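Speaker notes – residents' evening, Killwood community hall, Tue 4 August

Slides are numbered in the bottom corner. Leave the lights up. Microphone is on the lectern, spare batteries in the drawer underneath.

## Slide 1 – Title

Good evening. I work in home fire safety for the district, and tonight is for people who live in flats and maisonettes, mainly the ones with a bedroom in the roof. If you live in a bungalow, most of it still applies to you, apart from the stairs.

I'll talk for half an hour and then take questions. There are forms on the table by the door if you want a home visit. Fill one in before you leave, as the ones people take home tend not to come back.

Point out the two exits. The one behind the stage opens outwards and sticks a bit.

## Slide 2 – What we found last winter

Last November we started visiting every home on the Barkdale estate that would let us in. By the end of the programme we had been inside 1,108 homes. We looked at alarms, doors, sockets and the way out, and we wrote down what we found.

Most homes had at least one alarm. That sounds fine until you test them. We pressed the button on every one, and a good many did nothing at all. Some had no battery. Some had been painted over along with the ceiling. One was in a kitchen drawer, still in its wrapper.

(Pause. Ask for hands: who has pressed their alarm button in the past month? Don't comment on the number, just move on.)

## Slide 3 – Where the alarm goes

One on every floor is the least you should have. Put it on the ceiling, near the middle, in the hall or on the landing. Keep it away from the bathroom door or the steam will set it off and you'll end up taking it down.

In a maisonette with a roof bedroom, you want one at the top of the stairs and one at the bottom, and you want them linked. Linked means that when one goes off they all go off. If a fire starts downstairs at four in the morning and you're asleep two floors up with the door shut, an alarm in the hall may not wake you. The one above your bed will.

Kitchens need a heat alarm. A smoke alarm in a kitchen goes off every time somebody makes toast.

Say clearly: the linked ones talk to each other by radio, so no cables and no drilling through walls. People always ask about that.

## Slide 4 – Doors

Shut them at night. All of them, and the kitchen and living room first. An ordinary inside door will hold back smoke for long enough to matter. A fire door will hold it back for much longer, but only if it closes by itself and the gap round the edge is small.

Many of the flats on Barkdale have a fire door at the front. When we checked, the commonest fault was the closer. People take the arm off because the door is heavy with shopping or a pushchair. I understand that. If yours is too heavy, ring the housing office and ask for it to be adjusted. It's a short job with a screwdriver.

The second fault was the hinges. A fire door should have 3, and the screws should all be there and tight. If you see black dust round a hinge, the metal is wearing and the door has dropped. Report it.
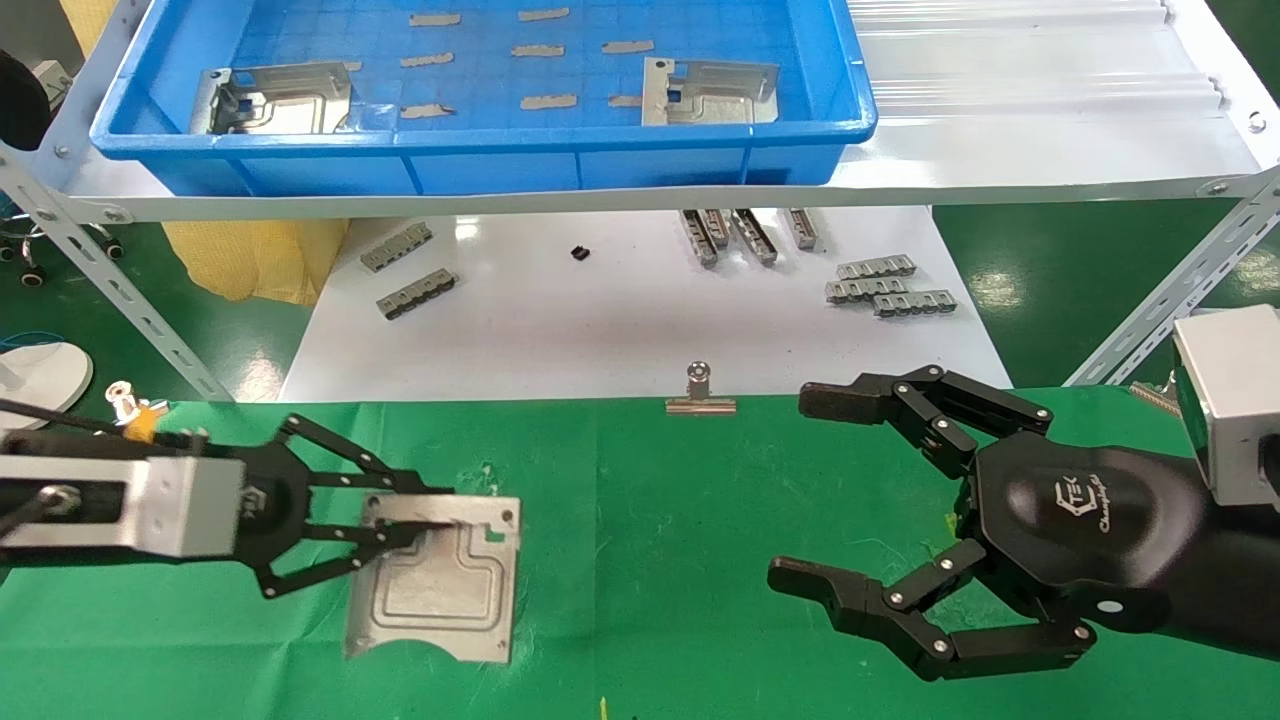

Letter boxes come under doors too. The flap should spring shut on its own. If it hangs open, smoke from the corridor comes straight into your hall. Don't tape it up, as the post then ends up on the landing carpet and that's something else to burn.

If somebody asks about cat flaps: not in a front door that opens on to a shared corridor. In a back door to your own garden, yes.

## Slide 5 – The way out

Everybody in the home should know how they'd get out, and what they'd do if they couldn't. Walk it once in the dark. You'll find out where the shoe rack is.

Roof bedrooms are the hard part. There's usually one staircase and it comes down into the living space, so a fire in the living room blocks the only route. If that's your home:

- keep the stairs clear, top and bottom
- keep the door at the foot of the stairs if you have one, and don't let a builder talk you into taking it out
- check that the roof window opens fully, and that you can reach it
- keep a phone up there at night

If you can't get out, shut the door, put bedding along the bottom, open the window and ring 999. Tell them which floor and which side of the building. Stay at the window where you can be seen. Don't climb out on to the roof unless the room itself is filling and there's nothing else left.

Keys: same place every night, near the door, out of reach of the letter box.

(This is the slide people photograph. Leave it up for a bit.)

## Slide 6 – Charging

I'll keep to the main points as there was a separate evening on bikes and scooters in the spring.

Don't charge anything with a large battery in the hall or on the stairs. If it goes, it goes fast, and it goes in the one place you need to walk through. Use the charger that came with it. Unplug it when it's full. Don't charge it while you're asleep.

Phones and tablets: on a hard surface, never under a pillow or down the side of the sofa.

A battery that is swollen, has been dropped hard, or smells odd should go outside and stay there until you can take it to the tip. Barkdale tip takes them at the small hut on the left. Don't put them in the bin. The lorry crushes them and then the lorry is on fire.

## Slide 7 – The alarm scheme

We have money for linked alarms in 19 blocks this year. The list is on the slide and on paper by the door. If your block is on it, you'll get a letter from Shenoy, who are doing the fitting. The alarms themselves are made by Vodari. They have a sealed battery, so there's nothing to change. After 10 years the whole unit is replaced.

Fitters will carry a card with a photo and will never ask for money. If somebody turns up and asks to be paid, shut the door and ring us.

If your block isn't on the list, you can still have a home visit. We'll check what you've got and leave a standard alarm if you need one.

Expect a complaint here about the order the blocks were chosen in. Answer: single-stair buildings first, then blocks with the most roof bedrooms, then by age. Next year's list has not been set. Don't guess at it.

## Slide 8 – Questions

Likely ones:

**Can I fit an extra alarm myself?** Yes. It won't link to the scheme ones, but it will work on its own.

**My alarm chirps.** Low battery, or it's past its date. The date is on the side. If it's a scheme alarm, ring Shenoy.

**I don't hear well.** There's a version with a flashing light and a pad that goes under the pillow. Tick the box on the form.

**Should I buy an extinguisher?** You can, but read the label the day you buy it. For a pan fire, turn off the heat if you can do it safely, leave the room, shut the door and ring us. Never water on hot oil.

**Is my landlord responsible?** For alarms and for the front door in a rented flat, start with the landlord. If you get no answer, write to the housing office and keep a copy.

Collect the forms before people start stacking chairs. Hall has to be locked by half past nine, key back through the office door.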